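# Netetwood script club, minutes of the June meeting

Present: Pirjo Kettunen (chair), Martti Pitkänen, Hertta Sjöberg, Hilkka Laaksonen. Aarne Lindqvist joined at 18:20.

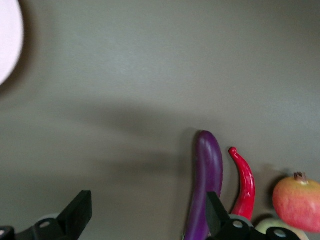 **1. Previous minutes.** Accepted with one correction: the brother of Jarden is called Saarela in the whole series, also in the pilot.

**2. Episode 4, second draft.** Martti had read the draft aloud at home and it takes too long before Jarden arrives to the island. Hilkka does not agree. She thinks that the viewers need the dinner with the old queen, or they will not understand why the house of Saarela breaks the promise in episode 6. It was decided that the dinner stays but the speech of the queen is made shorter. Hertta makes the cuts.

**3. Death of Fluller.** Long discussion. Pirjo asked again if Fluller must die already in the first season. Three were in favor of the death and Pirjo was against. Aarne did not want to vote before he has read scene 14. The question is moved to the next meeting - everybody is asked to read the scene before that.

**4. Names.** Hertta informed that two of the guards have almost the same name. Martti will change one of them and send the new list to all.

**5. Reading evening.** We will read episodes 1 to 3 with friends as audience. Hilkka asks the library about the small room. Aarne reads Jarden if his throat is better.

**6. Other matters.** Martti has still the only paper copy of the map. He was asked to bring it.

Meeting ended at 20:45.

Minutes by Hilkka Laaksonen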